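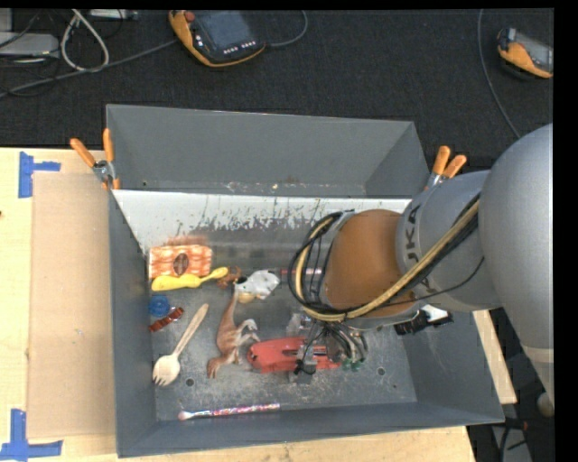 机械臂在灰色金属箱里夹东西,箱沿上两只橙柄弹簧夹。

工作间小窍门:箱子跑了、线缆挂住了、夹爪顶到底了,怎么办

2022年6月19日更新

写得急,先把要紧的放上来,错字回头再改。都是Kullivus工作间这边踩过的坑,家里车库摆了小机械臂、学校实训室、小作坊,基本都能照着用。

先讲出的那回事。

二月,下午,箱子里一堆杂物,臂在里面一件一件往外夹。夹爪下去的时候偏了,手指没落在东西上,落在箱壁上。臂不知道,接着往侧面走。箱子跟着走。一只弹簧夹崩开,飞出去,打在墙上又弹回来。箱子在桌面上转了个角度,11毫米的螺栓头在桌面刮出一道沟。臂这才报碰撞停下。

Songül Güneş当时正弯腰捡东西。夹子从她后脑勺上方过去的。人没事。她自己在记录本上只写了一句:"箱子动了,夹子飞了,我没看见。"

问题就出在"没看见"。下面一条条说。

一、弹簧夹能不能用来固定箱子

能用,临时用。长期别指望。

弹簧夹夹的是箱沿那一层铁皮,往上拔还行,横着一推就滑。箱沿要是斜的、带漆的、沾过油的,更滑。夹之前拿布蘸酒精擦一遍夹口和箱沿,等干。

夹好以后用手推箱子,使劲推,四个方向都推。一推就动的,臂一碰肯定动。

桌面下面加防滑垫。厨房抽屉里垫的那种网格垫就行,剪一块比箱底大一圈的。便宜,管用。旧瑜伽垫也行,太厚的不行,箱子会颤,夹取高度跟着飘。

想一劳永逸,箱底打孔,螺栓穿到桌上,沉头的,头要埋进去。我们那道沟就是露头的螺栓刮的。现在桌子上还在,用木蜡填了一遍,还看得出来。

夹子手柄朝外,别朝箱子里。手柄往里的话臂下去的时候第一个碰的就是它。

夹子加一根细绳,另一头拴桌腿。崩了也飞不远。Zerrin Taşdemir提的,我当时觉得多此一举,现在每只都拴。

二、桌上贴胶带定位

箱子四角外面贴胶带,贴成直角。箱子挪了一眼就看得出来。蓝色美纹纸好撕,不留胶,时间太长也会留,一个月换一次差不多。

贴的时候胶带要紧挨箱子底边。离得远了没用,你看不出它挪没挪。

别用透明胶。看不见,贴了等于没贴。

每次开工前先看角。角没对上,先别跑程序,把箱子推回去,空走一遍。空走就是夹爪抬高,整条路线走一圈,不下去。一圈用不了多少时间,真的别省。

三、夹爪顶到箱底、箱壁

最常见。症状:咔一声,臂报过载或者碰撞停机。

先别急着按复位!!复位以后有的控制器会接着跑原来那一步,等于再顶一次。

顺序:
按急停。
看清楚夹爪卡在哪儿,手电照着看。
切手动,速度调到最低。
往上抬,只往上。别往侧面挪,侧面一挪手指就弯。
抬出箱沿再转。
手指拆下来放平板玻璃上看,有缝就是弯了,换。

弯了的手指别用钳子掰回来接着使。Saadet Çetinkaya掰过一回,看着直的,夹了一下午,全夹偏,后来还是换的。白忙。

怎么预防:程序里给箱底留一个下限高度,夹爪到那儿就不许再往下。箱壁四面也各留一圈不让进。靠墙的东西怎么办?夹不到就夹不到,停下来,人用长柄夹子拨到中间再继续。

箱壁是斜的尤其注意。上面宽下面窄,按箱口尺寸设的边界,到了底下就不对了,手指会蹭着墙下去。蹭多了漆就掉。边界按箱底的尺寸设。

软件里箱子的位置和桌上实际的位置要对一遍。挪过桌子、换过箱子、摄像头被谁碰过,都要重新对。我们那次出事,前一天有人拖地,把桌子顶歪了一点点。就一点点。

四、线缆

手腕上那捆线是另一个麻烦。线要留余量,手腕才转得开,余量留多了就垂下来一个圈,专门挂东西。细长的东西最爱往圈里钻,筷子、小棍、玩具尾巴。挂上了臂一抬,东西跟着起来,半空掉下去,或者把接头扯松。

办法:
魔术贴扎带,每隔一拃扎一道。别用塑料扎带勒死,勒死了线皮要磨破,里面断了从外面看不出来。
手腕转到两头极限,各转一遍,看线绷不绷、垂不垂。两头都看,只看一头没用。
气管和电线可以走一起,气管别打折,打折了夹爪没力气。夹着夹着东西掉了,先查气管。
接头那块儿包一层编织套,蹭箱沿也不怕。
细线单独跑在外面的,收进来。单独一根最容易被勾。

线皮有毛边、发白、摸着硬,换。别缠胶布凑合。缠了胶布的那一段变硬,弯的时候旁边那段受力,换个地方断。

换完线开慢速,跑二十来个来回再提速,人站在围栏外头看。

五、手持控制器别放地上

要单独说一下。

放地上,弯腰去拿,头就低到桌子边上去了。Songül就是这么回事。真出状况的时候,你弯腰、找、捡、翻过来、找红的那个,这几下够臂再顶一次了。还有线,横在地上,绊人,一绊就把控制器从别人手里拽走。

墙上钉个挂钩,齐腰高,站着一伸手能摸到。挂钩包一层橡胶管,不磕屏幕。我们用的是挂浴袍的那种钩,Vương五金店买的,承重够。

线绕大圈挂钩上,别绕小圈,小圈里头容易断芯。

两台控制器的,一定要贴标签,哪台管哪条臂写大字。拿错过,按了半天这边不停,那边停了。标签贴正面,贴背面的等于没贴。颜色胶带也行,臂上贴一圈同色的,对着看。

急停每天早上按一下试。按下去臂不能动,松开以后也不能自己动,要重新上电才行。试的时候人在外面。

六、箱子里的杂物怎么放

练夹取的都爱往里倒一箱杂七杂八,玩具、餐具、包装袋、瓶盖。行,但是有几样容易出事:

薄的,贴在箱底的。盖子、卡片这类。夹爪要夹它就得贴着底走,一贴底就容易顶。在下面垫一层薄泡沫,手指能陷进去一点,好夹,也不伤手指。

细长的。勺子叉子小棍子。从一头夹起来会甩,甩到线上就挂住。让它夹中间。夹不到中间的先不夹。

包装袋,软的。里头有空气,夹一下瘪了,再夹就滑。带粉带油的漏出来,滴在箱底,后面全打滑。

木头的餐具会起毛刺,毛刺留在夹爪橡胶垫上,垫子很快就花。用砂纸先打一遍。

玻璃、陶瓷的不要放。刀不要放。这个不用解释吧。

磁铁也别放,铁箱子,吸住了臂硬拔,拔的是箱子。

电池更不要。夹爪力气再小也夹得坏。

叠在一起的东西先拨开再开始。下面那件被上面压着,臂去夹下面的,上面那件滚下来,位置全变了,刚拍的照片就作废了,它还按老位置去夹。每夹一件重新拍一次,慢是慢点。

七、箱底清理

铁箱子用久了会有铁锈和碎屑,掉漆的地方尤其多。碎漆皮粘在夹爪垫上,夹什么都滑,还以为是力气不够,把力调大,东西夹坏了,手指也夹坏了。先擦,再调力。顺序别反。

先断电,臂挪到一边,再伸手进去。断电,不是暂停。暂停的臂会动的。

锈点:白醋加小苏打,糊上去等一会儿,刷掉,清水擦,马上擦干。不擦干第二天锈得更厉害。
掉漆的边:细砂纸磨平,不然刮手。戴手套。
胶印:食用油抹一下,再用洗洁精。油一定要洗干净,不然下回夹子又打滑(夹沿那里特别注意)。
箱底的孔别堵,进了水能漏出去。孔边有毛刺的拿锉刀倒一下。
吸尘器吸碎屑比抹布好使,抹布是把碎屑推到角落里去。

夹爪垫用橡皮擦擦,普通的那种白橡皮。擦完再用湿布过一遍。别用香蕉水,垫子会胀。

八、反光

铁皮反光,摄像头看花眼,把亮斑当成东西去夹,夹空气,顶箱底。Lukian Stelmakh查了两天才查出来,是下午太阳照进来。上午一切正常,下午就疯。

窗帘拉上。灯从侧面打,灯前面蒙一张烘焙纸(LED灯可以,发热的灯泡不行,会着)。要不就往箱底铺一层哑光黑布,四边用双面胶粘死。布没粘牢的话会被夹起来,也见过,整块布连东西一起拎起来了。

九、出了事以后

先别收拾。真的,先别收拾。

拍照。箱子现在在哪儿,夹子在哪儿,手指什么样,控制器屏幕上的报警号。报警号一清就没了,有的机器翻记录翻不回来。我们那次就是Zerrin手快,清了,后来跟Drisico那边的维修师傅说不清楚,人家让我们再来一次试试……谁敢再来一次。

然后写下来,几点,在跑哪个程序,跑的什么速度,谁在旁边,之前动过什么。"之前动过什么"最有用。一半的毛病都是因为有人动过什么。

查完再开,第一遍最慢速,手搭在急停上。第二遍还是慢速。都没事再提。

费用说一下,很多人问。手指一副,加夹爪垫,加上人家上门,一共花了2,000。防滑垫、绳子、挂钩加起来连一顿饭钱都不到。自己算。

十、开工前看一眼(打印出来贴墙上那种,我们贴在门背后,后来挪到臂旁边了,门背后没人看)

箱子对着胶带角没有
夹子拴绳没有,手柄朝外没有
推一下箱子,动不动
线有没有垂圈
气压够不够
控制器挂墙上,标签对不对
急停试了没有
地上有没有线
窗帘
空走一圈
人都出来了没有

留言里问的几个,一起回了

问能不能用C型夹代替弹簧夹的:能,更牢。拧太紧薄铁皮会变形,垫块木片。C型夹的杆子长,朝下装,别朝上戳着,臂会碰。

问塑料箱行不行:行,轻,更容易跑,防滑垫必须有。好处是撞上去不那么伤手指。夏天太阳底下晒过的会翘,底不平,高度要重新量。

问碰撞灵敏度调多少:各家数字不一样,没法告诉你一个数。我的办法,厚海绵放箱底,慢速让它压下去,看它什么时候停。海绵压扁了还没停就是太迟钝。别拿手试,千万别拿手试。

问Holerora的旧臂还有没有配件:手指有人自己打印,软一点,撞了先断手指,臂没事,我觉得反倒挺好,多打几副备着。装之前再看看层纹的方向,竖着受力的别横着打。

问孩子能不能在旁边看的:围栏外面,坐着看。弹簧夹那个事之后我们连大人都戴护目镜了,护目镜和控制器挂再同一排钩子上,进来先拿眼镜。

线缆保护套的剪法下次写,图还没画完。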